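Stornero Duo: Teleoperationsplatz für zweiarmiges Vormachen

Startseite > Lehren und Vormachen > Tischsysteme > Stornero Duo

Zwei Arme, ein gemeinsamer Arbeitsraum und eine Bedienung, die man nach einer Kaffeepause im Griff hat: Der Stornero Duo ist unser Tischsystem für alle, die einem Roboter eine Aufgabe lieber zeigen als programmieren. Sie führen zwei leichte Handgeräte, die beiden Arme auf der Schiene machen jede Bewegung mit, und die Software schreibt alles auf. Gelenkstellungen, Greiferöffnung, Kamerabilder, alles mit gemeinsamem Zeitstempel!

Wir haben lange an der Übertragung gefeilt, und das merkt man. Wer zum ersten Mal ein kleines Teil mit der linken Hand aufnimmt und in der Mitte an die rechte übergibt, grinst meistens (wir auch, immer noch).

So wird vorgemacht

Fernführung: Jedem Arm ist ein Handgerät zugeordnet. Die Übersetzung lässt sich stufenlos verkleinern, etwa wenn Sie eine Nut treffen oder ein flaches Teil vom Boden lösen wollen. Mit dem Fußschalter kuppeln Sie kurz aus, legen die Hände bequem zurecht und machen an derselben Stelle weiter.

Handführung: Arm freischalten, anfassen, führen. Die Schwerkraft wird ausgeglichen, der Arm bleibt stehen, wo Sie ihn loslassen. Für grobe Wege und Startpositionen ist das unschlagbar schnell. Bei Aufgaben mit beiden Greifern empfehlen wir die Fernführung, weil die eigenen Hände sonst ständig vor den Kameras sind.

Lieferumfang

2 Arme mit Zweifingergreifer
2 Handgeräte mit Ablage
2 Handgelenkkameras
Grundschiene mit Montageplatten
Fußschalter, Netzteile, Kabelsatz
Custico Rekorder, Einzelplatzlizenz

Aufzeichnen mit Custico

Custico läuft auf dem Rechner neben der Zelle und startet jede Aufnahme aus derselben Grundstellung. Misslungene Durchgänge markieren Sie per Tastendruck, gelöscht wird nichts, bis Sie es bestätigen. Unser Rat aus der eigenen Werkstatt: Nehmen Sie eine Aufgabe zunächst 20 Mal auf, schauen Sie sich die Durchgänge hintereinander an und entscheiden Sie erst dann, wie Sie Teile und Ablagen variieren. Beim Sortieren von Kleinteilen fällt dabei oft auf, dass man unbewusst immer mit demselben Teil anfängt.

Der größte Datensatz, den wir selbst mit einem Duo aufgenommen haben, umfasst 3.045 Durchgänge. Er heißt Romska, enthält Greif-, Ablege- und Übergabeaufgaben und liegt jedem System als Startpaket bei.

Arbeitsraum und Aufbau

Der Rahmen besteht aus Aluminiumprofilen, die Wände werden eingehängt und lassen sich einzeln tauschen. Muster und Farbe wählen Sie frei, der Boden ist ebenfalls wechselbar. Gerade das Wechseln macht Freude: Dieselbe Aufgabe vor anderem Hintergrund ist in wenigen Minuten eingerichtet. 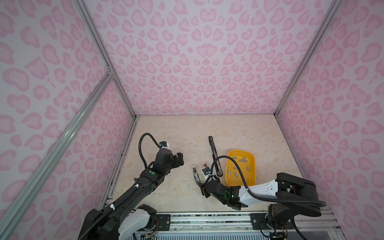

Beim Einrichten lohnt es sich, beide Greifer einmal bis in die Mitte zu fahren und dabei auf die Kabelschlaufen am Handgelenk zu achten. Sie brauchen Luft nach oben, vor allem bei Drehungen über flachen Schalen. Ablagen stellen Sie am besten so, dass ein Arm sie ohne Umgreifen erreicht, und fixieren sie bei Bedarf mit den Klebepads aus dem Zubehör.

Zubehör

Kairys Fingersatz: schmale Wechselfinger für flache und kleine Teile
Wandset, einfarbig oder gemustert
Schalenset, flach, in mehreren Farben
Zweites Handgerätepaar für Schulungen
Klebepads, Beutel mit 20 Stück

Lieferzeit und Einweisung

Der Duo kommt vormontiert, die Arme sind auf der Schiene ausgerichtet. Zur Inbetriebnahme gehört eine Einweisung per Video, auf Wunsch auch bei Ihnen vor Ort. Bringen Sie gern Ihre eigenen Teile mit, dann üben wir gleich an der richtigen Aufgabe.

Angebot anfordern | Datenblatt | Vorführtermin vereinbaren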